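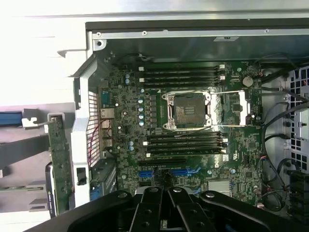

The open workstation on the rebuild bench, with all eight memory slots empty.

I've been curious about the old Parsons building in Coltongate ever since the computer refurbishers moved in, so when they announced a Friday open day in June I was there at the door by nine. I had planned on an hour. I stayed until they started stacking the chairs!

Trevor Yeoman took our group around. He used to fix photocopiers, and he talks about a good hinge the way some people talk about wine. We began in receiving, where the machines come in from offices, colleges and one very large dentist's practice. Last year they put 3,431 computers back into use, and there were 400 more waiting on the shelves the day we visited. The smell of the place is wonderful if you grew up around electronics (warm dust and new cardboard).

Next came testing, where Kiros Tekleab had a row of power supplies to get through. He let us try the load tester, and a girl in our group who can't have been more than ten found a bad one on her second go. Huge applause.

Then the rebuild bench, which was my favorite part. I have built two PCs at home and never once had a good long look at a bare processor socket. On this board it sits right in the middle between the two banks of memory slots, with the metal bracket open and all those tiny contacts showing. Trevor made us promise not to breathe on it.

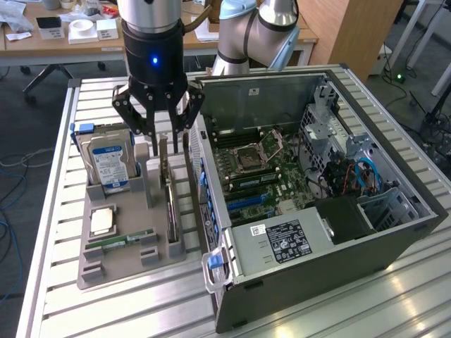

What I'll be copying at home is the parts tray. It's gray and 3D-printed, and every part gets a pocket shaped to fit: the hard drive stands upright in a holder at the back, the processor lies in its own square recess, and the green memory module has a long slot to itself. I keep my screws and spare parts in a coffee mug, so you can imagine how I felt. The tower case lies on its side next to the tray with the panel off, and you can get at everything without crawling under a desk.

We finished in the packing room with coffee and some excellent almond cake from Pornetti, the bakery across the street. Finished desktops start at $80 and there was a decent line for them by noon. I came away with a used Kolov keyboard, very loud, and my family has already complained.

Parking is behind the building and it fills up early. The stairs to the packing room are steep, but there is an elevator if you ask at the desk.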